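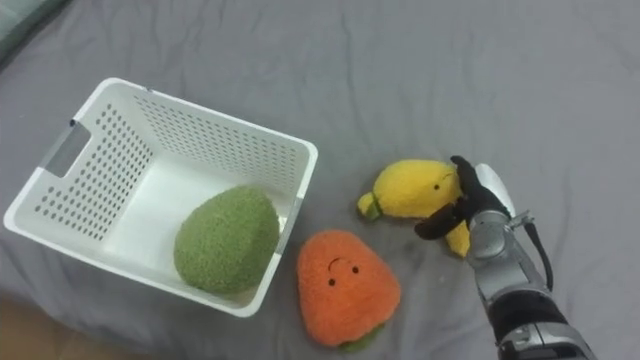

Home Reviews Analysis Archive About

Jokau: A Peace Conference in a Cardboard Box

By Nataša Karagiannis
20/10/2022

The back of the Jokau box promises that players will "think like a mediator by the end of round one." I spent enough years writing up stalled talks to distrust a sentence like that, and I bought the kit mostly to see how badly it would age over an evening. I have now run it with three groups. Two were students and one was a mixed table of retired foreign service people and their spouses, who were by far the rudest.

Briltar, the publisher, sells it for 100 dollars. For that you get a map, 17 role cards, a facilitator's guide, a pad of blank communiqués and a deck of event cards. The setup is a water and border dispute between two made-up countries, Khosravi upstream and Irkwood downstream, with a ceasefire that has held since May and a conference that half the invited parties say they won't attend.

That last part is the best idea in the kit. The first of the four rounds is entirely about who gets a chair. Does the armed faction in the northern valleys sit as its own delegation or under the Khosravi flag? Does the neighbor who has been shipping in weapons get invited as a guarantor or left out as a spoiler? Most classroom simulations skip this and start with everyone seated and holding a pen, and then students wonder why real conferences take a year to open. My second group never got past the seating question. They were annoyed, and I thought it was the most accurate session of the three.

After that my doubts start to pile up.

The role cards give each delegation a public position, a private position and a "red line." Red lines are printed in bold and cannot be changed. I understand why a game would want that, since it stops a bored player from giving away a province at nine o'clock so everyone can go home. But it teaches something false. Governments announce red lines all the time and then walk over them when the money runs out or the general who drew the line gets retired. Jokau has no way to show this. The Irkwood prime minister will refuse joint dam inspections in round one and refuse them in round four, whatever has happened to her coalition in between, and a sharp player figures out quickly that there is no point in talking to her about it.

The outside powers are thin too. There are two of them, named only as the Northern Patron and the Maritime Patron, and both have a single goal each. Neither has a parliament, an election or a press. In the guide they are described as "rational and patient." I'd like to meet one.

Then there is the scoring. You earn points for clauses in the final text, up to 300 for the whole table, and the guide says a high total means "a durable peace." It means a long document. One of my student groups signed a communiqué full of commitments that no delegation intended to carry out, scored very well, and congratulated each other. I asked who would pay for the monitors. Nobody had written that down and the rules never ask.

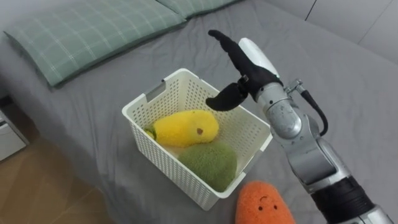 What the event cards get right

I expected filler and they're better than that. A shelling incident with no clear author, a leaked draft, a delegation head called home for "consultations" – these land at awkward moments and force people to decide how much they believe each other. The leaked draft card wrecked a very promising side deal at my retirees' table. One of them told me it was the only part that made her feel tired in the old way.

The guide itself is readable and short on jargon. It is weak on debriefing, with one page of soft questions along the lines of how did your delegation feel. I wrote my own and would suggest you do the same.

Practical complaints

The map is too small for a full table, and the river is printed in nearly the same color as the border. Replacement communiqué pads have to be ordered from Briltar, though plain paper works fine. Plan on a full afternoon whatever the box says.

Should you buy it?

If you teach a course on negotiation and can borrow the department's money, maybe. Use round one, use the event cards, throw out the points and let the red lines move if a player can make a case for it. At that stage you are running your own simulation with somebody else's map, and 100 dollars is a lot for a map. I'd wait for a second edition, and I'd want to see what they do about the Patrons before paying for that one either.

Contact us | Copyright 2022 | Back to top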